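Notes for the gripper unit, 2019-04-29
Brenda Lagos, Durnside evening course

Welcome back! Last week we compared grippers one at a time, and I hope you kept your sheets, because this week we go on to two arms sharing one object. It's a friendlier problem than it sounds, but it does ask you to watch both sides of the bench at once.

Our object is the stacked box, orange over yellow over teal-gray. We like it for comparisons — the colors give you easy names for where a finger lands, so please write "left, orange" and skip the long sentences.

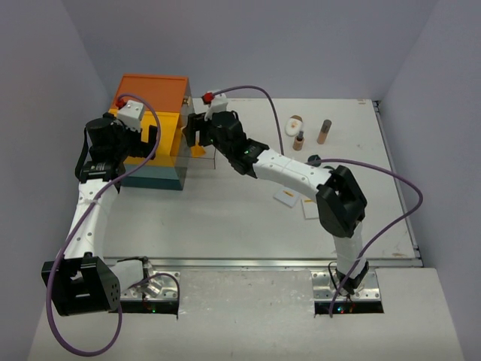
*Fig. 1. Both arms at the stacked box, one to a side.*

## Before you try anything

- Read the Rovurar controller sheet, all 4 pages of it (yes, even the part on limits).
- Follow each purple cable with your eye. A loop that looks generous with the arm folded can get tight once the wrist reaches out.
- Set the closing speed to 40 on both arms and leave it there for the whole comparison.

Now bring the arms in, left first, and let each one settle against its face of the box before you ask for any more force.

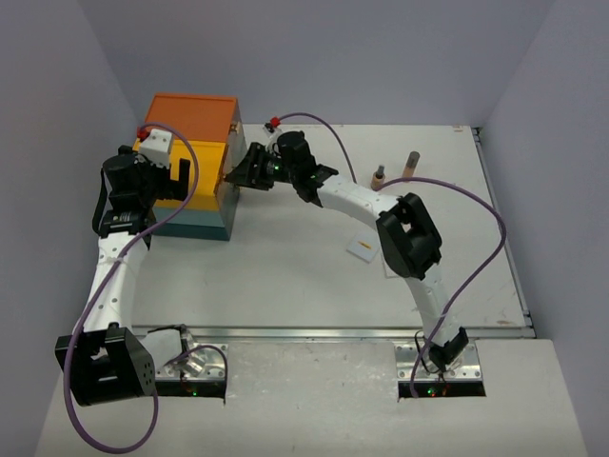
## What to compare

The Wostell settings file has two profiles, soft and firm. Run each one with the left arm leading, then again with the right arm leading, and log the box's position every time. I know it feels repetitive, but the differences are small and you'll be glad of the extra rows when you plot them.

Pay special attention to the clear panel on the box's right side. A smooth face and a colored face may need quite different settings, and I'd love to see you argue that from your own numbers.
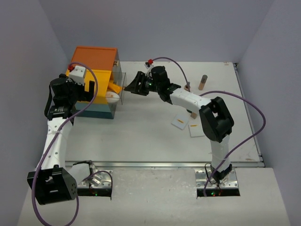

If your two profiles come out nearly the same, say so plainly and hand it in anyway. Use file 517 as your template, and mark a run "Ok" only when both arms have reported contact.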